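Speaker notes: Why I fell for municipal tap water
Fidel Zapata, evening session, Kirkameo hall

Start without the slides. Ask who drank tap water today, then ask who could name where it came from. Wait for the hands to drop and enjoy it a little.

I couldn't have answered either until a June when our street was dug up. I went out to complain about the noise and stayed for two hours! The crew let me look down at a pipe that had been there for 58 years, and I've been reading about water mains ever since.

Slide 2, the map. Our water starts at the Pulia reservoir, 27 miles north, and nearly all of that trip is downhill. Let people find their own neighborhood before moving on. Mention that the old Datis pumping station (the brick one behind the bus depot) still gives tours, and that you should go, because the floor hums under your shoes.
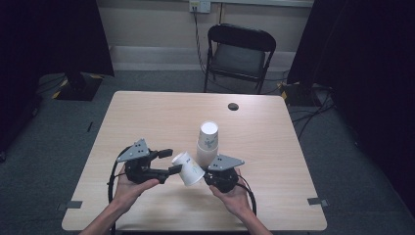 Slide 4, taste. This is my favorite part, so don't rush it. People swear they can pick out bottled water. Hardness matters, temperature matters even more, and chlorine fades if you leave a pitcher in the fridge overnight. Tell the Fröhlich Street story: same main, two houses, two completely different opinions, and one very old kitchen faucet.

Slide 5, leaks. The town logged 638 of them last year. Explain the listening sticks, the crews walking out at 3 a.m. when traffic is quiet, one ear against a metal rod. Do the hiss sound into the microphone (gently, the speakers here are loud).

Slide 6, pressure and the water tower. Skip if we're past 9 minutes.

Questions. Somebody will ask about fluoride. Point to the handout and offer to talk afterward by the coats. Sign-up sheet for the Datis tour is at the back table, bring a pen.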